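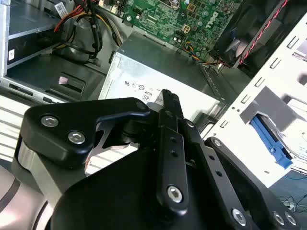
I finally made it to the open day at Brandov, the computer recycling shop Maritza Valderrama has been bugging me to visit since June. I'd pictured a mountain of junk and one tired guy with a screwdriver. Nope! It's a big, tidy place, and Maritza says roughly 3,000 old desktops come through every year.

The part I liked best was poking my nose into the open cases. I've owned computers forever and never once looked inside (embarrassing, I know). 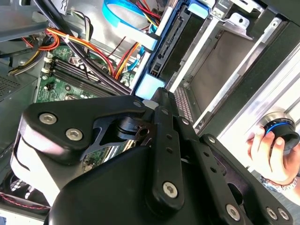 Memory slots, power wires in every color, and a blue SATA cable near the drives.

Femi Oyewole ran our little tour and let us ask the dumbest questions. Mine was whether the hard drive is the heavy thing. It isn't, that's the power supply, but he was nice about it! 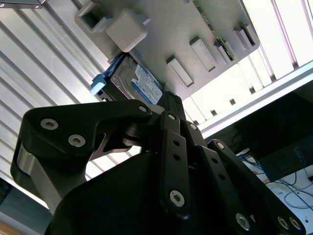 Hard drive with its blue plastic holder still on one end.

After that came the brackets and carriers, which I could have sorted happily all afternoon. Coffee was 8 steps from the door and the poppy seed cake was gone by noon, so go early.

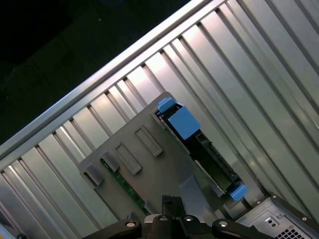

Gray plastic bracket and a long black drive carrier on ribbed metal.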